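Prep and Handling, session 3
Framing small works on paper: the table, the floor, the order of things

notes for the evening group, typed up quick after class, corrections to Fanni please

Reading before next time: the Kirnside handout on mats and hinges, first half only. Second half is all conservation glass and we're not doing glass till July.

Where we got to last time. Paper grain, which way it curls, why you don't trust a ruler with a chewed end. Tamás Pap's question about whether you can mat a drawing that goes right to the edge of the sheet: yes, float it. Float mounts are session 8, hold on to the question.

TODAY: working on a table that isn't a workbench

Most of you will frame at home. Coffee table, kitchen table, the end of a desk. Fine. What matters is that it's flat, clean and you can walk round it. Oval and round tops are nicer than they look for this, no corners to catch your hip on, but you lose your straight edge. So you can't square a frame by eye against the table. Use a try square or the floor tiles or something.

Before the frame comes out:

- wipe the top, let it dry properly
- blanket or clean towel, folded once, no zippers, no buttons
- drink goes elsewhere. Elsewhere means another surface
- pencil only, pens in the drawer
- clothes: dark is good near glass, you get less of yourself reflected when you're checking for dust. Zippers and buckles scratch. Take the jacket off or turn it round

Stacking. We spent too long on this but it's where the damage happens. Two frames laid one across the other at an angle, everybody does it, I do it. The corner of the lower one presses on whatever is above it. For a minute while you clear a space, ok. Overnight, no. If they have to be stacked then face to face and back to back, same size together, card between. Smaller on top of larger, never hanging over.

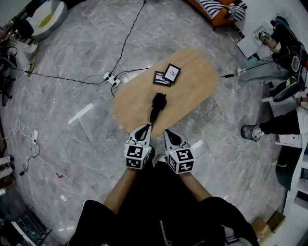 Dranidus Evening Notes, issue 8, p. 3

Look at the two black frames on the oval table, one lying partly over the other. The upper has a white mat and quite a small dark picture in it, sketch-like. Wide mat, small picture. We argued about this one. Thanakorn Sriwong thinks a wide mat makes a small drawing look precious. Ákos Szalai says it just gives it room. Both fair. Rule of thumb if you want one: the smaller the work the more generous the mat can be, up to the point where you notice the mat first. Then you've gone too far.

White mat + black frame is the safe choice for a dark drawing. Strong contrast, goes with anything. The trouble is white shows every thumbprint. Handle by the outside edges, clean hands. If you do mark it try a white vinyl eraser, very light, in one direction. Not bread. Somebody's grandmother always says bread.

CORDS AND FLOORS

Same photo, now look down. Power strip on the floor to the left of the table with several plugs in it, and black cords and a thin white cable over the tiles. One black cable comes right up onto the tabletop as well. Now picture walking round there with a glazed frame held out in front of you. You can't see your feet.

So:

1. Trace every cord from the plug to the thing before you start. Unplug what you don't need.
2. Power strip goes to the wall or under a sofa edge, not on the side you walk.
3. Nothing corded on the table while there's glass on the table. Lamp is the exception, clamp it.
4. Cords that must cross the floor get taped down, full length. Short bits of tape at each end only make a loop in the middle.
5. Decide the route from the table to the wall. Say it out loud if there's two of you.

Hard floors. Tile and stone are unforgiving, a corner dropped from knee height onto tile will open the miter and probably chip the finish. Carpet forgives a bit. If you're on tile put a runner down along your route, but flat, a rucked up runner is worse than none. Also marble patterned tile hides things. Glazing points, little brads, slivers of glass, all vanish into the veining. Sweep then go over it with damp paper towel.

Chairs on wheels: park them. They roll onto cords and they roll into you. Anyone sitting down to work at a low surface should say so before the frames start moving.

Soft seating is not storage. I know the sofa is right there. A frame leaned on a sofa slides, a frame laid on a cushion flexes and then somebody sits. Put it back on the table.

Measuring, quick recap because Bence Illés missed it

Measure the picture, not the paper. Height first, always, write it down height x width and stick to it for ever. Window opening slightly smaller than the picture so the mat overlaps the edge on all four sides. Bottom border a little deeper than the top, otherwise the picture looks like its sliding out. Measure twice on two different sides, old paper is hardly ever square.

Cut from the back. Fresh blade each mat, they're cheap. I use the Rumell cutter in the cupboard, the Koutsoukos one pulls to the left and I haven't had time to look at it.

Homework

Bring one frame from home, any size, with the picture still in it. Draw your own work table and the floor round it, with all the cords, and mark the route to the wall where the picture will hang. Rough is fine. Due 18th November, in the tray or by hand.

Mat board is in rack 665, offcuts in the box underneath. Take offcuts first for practise, please, the full sheets are for the final peice.

Next time: hinging. Bring tweezers.

Questions about these notes: Fanni Vörös, ext. 1224 | © Dranidus Evening Classes | Back to top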